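FOLDING SMALL LAUNDRY AT A TABLE
Household Tips, updated 22 Jun 2022

Towels, dishcloths and pillowcases fold flatter on a hard surface than on a bed. Pick a table that comes up to your hip. If the top is rough or stained, lay a smooth white board over it. Lint and missed spots show up well on white, and the board wipes clean with a damp cloth.

Keep the basket on the board with you, off to one side, with the long way running toward the back. A plastic basket with holes in the walls is best for cloths that may still be a little damp. Leave the other half of the board clear for folding.
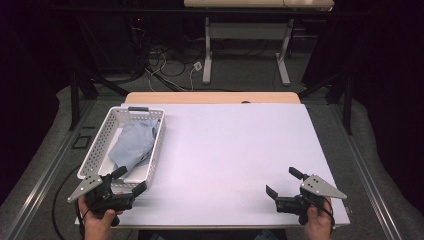

Take out one piece at a time. Find two corners on a short side, give the cloth a shake, and lay it down before you fold. Smooth it from the middle out. Fold in half, then in half again, and finish in thirds if your shelf is narrow. Our shelf is 12 inches deep and takes a hand towel folded this way.

Anything that still feels cool goes over a chair back for 30 minutes. Don't stack it with the rest.

Light colors pick up dye from a dirty basket. Rinse the basket in the tub every April and again in the fall, and scrub the holes with an old toothbrush. Let it dry upside down.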